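Wire mesh toy basket from Stumar, with the Lavoie sorting boxes: a review

I bought the large Stumar mesh basket and the Lavoie three-box sorting set in October, on the same order, to replace two fabric bins that had gone soft at the sides. They have had a few months of steady use in our playroom in Wekamton. I paid for both myself.

The basket was 60 dollars and the boxes were 40. Shipping was free over 90, so it made sense to get them together. Delivery took 11 days. The basket came wrapped in paper with no scratches. The boxes came flat in a thin carton with one crushed corner, but the parts inside were fine.

The basket

It's a large, low rectangle of silver mesh with a thick rim. The rim is what sold me on it. On cheaper baskets the mesh ends are folded over a thin wire and work loose, and then you have points sticking out at the height of a child's wrist. On this one the rim is smooth all the way along and I haven't found a sharp spot yet.

The mesh is fine enough that small pieces don't fall through. You can also see what is at the bottom from the outside, which the fabric bins never allowed. If a cloth ends up pressed against the front, you lose that view, so I try to put cloths in last.

It holds a lot. Balls, spiky balls, empty cans and a cloth or two all go in together, and the low sides mean you can reach everything without tipping it out. 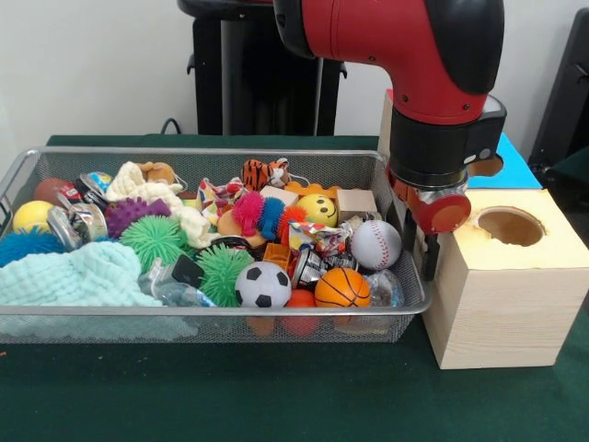
What doesn't work so well

There are no dividers. Stumar sells a divider as an extra, but the reviews of it are poor and I didn't order one. Without it, everything slides into everything else. Light plush toys ride up to the top and hide what is underneath. Cans and other hard things work their way down, and you have to dig.

The spiky balls are the worst for this. The long soft bristles catch on knitted blankets, so pulling out one thing brings up two more. That isn't the basket's fault, but a deeper basket with compartments would handle it better.

Because the sides are low, a heaped load has nothing to hold it in. A round ball on top of the pile will roll off if you bump the basket. Soft things hang over the rim. I have learned to stop filling when the balls are level with the edge, and then someone adds a tiger and a blanket and it is heaped again.

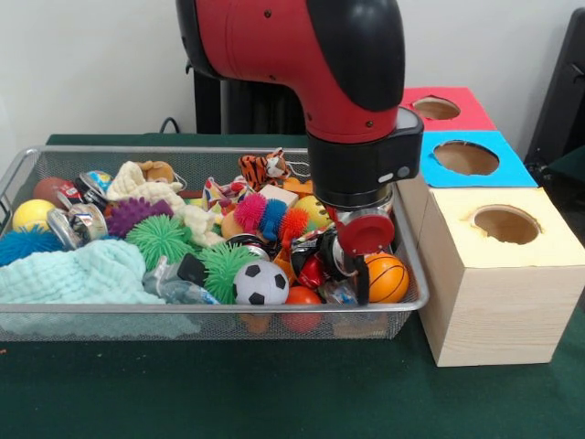

Carrying it is a two-handed job when it's full. The handles are wire and they are comfortable enough for a short trip, from the shelf to the table and back. I wouldn't want to take it up a flight of stairs loaded. On a bare table the metal makes a scraping noise, so we keep a green cloth down. A rubber foot at each corner would have fixed that and I can't see why they left them off.

Cleaning is easy. I take it outside, hose it down and dry it with an old towel. No rust so far. Crumbs and lint do collect along the bottom seam, and a dry paintbrush gets them out.

The boxes

The Lavoie set is three boxes, each with a different colored top: yellow, blue and a pinkish red. Each top has a round hole in it. The idea is that you sort from the basket into the boxes, by color or by type or by whatever rule you make up. We have done balls in one and blocks in another. We have also done "soft" and "not soft," which leads to long arguments about the spiky ones.

The holes are a good size. Most of our balls go through, and so does a building brick at any angle. Getting things out again is slower. You reach in, or you turn the box over and shake.

My main complaint is the colored covering on the tops. It doesn't stand up well around the opening, where hands and toys rub against it. The yellow one has torn at the edge of the hole. A strip of clear tape would probably have prevented it if I had put it on the first day. The blue and red ones get the same handling, and I plan to tape those before they need it.

They take up little room. Lined up at one end of the table, they leave enough space for the basket beside them, and a child can work from one to the other without getting up.
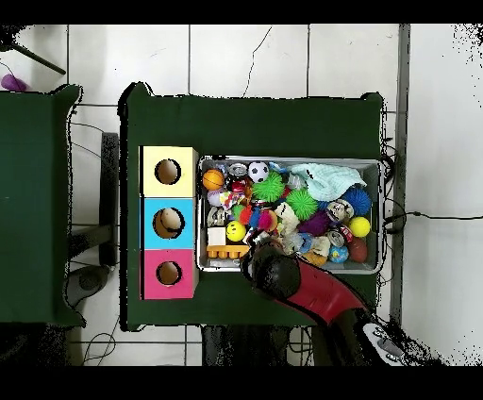

I looked at the Brirnen version before buying. It has hinged lids and costs more, and the holes are smaller. If your toys are mostly blocks and small figures it may suit you better. For balls I'd stay with the Lavoie.

Would I buy them again? The basket, yes, at the same price. It's solid and it cleans up well, and I can live without dividers. The boxes I'd buy on sale. They do the job, but the tops should be tougher for 40 dollars.

Basket: 4 out of 5
Boxes: 3 out of 5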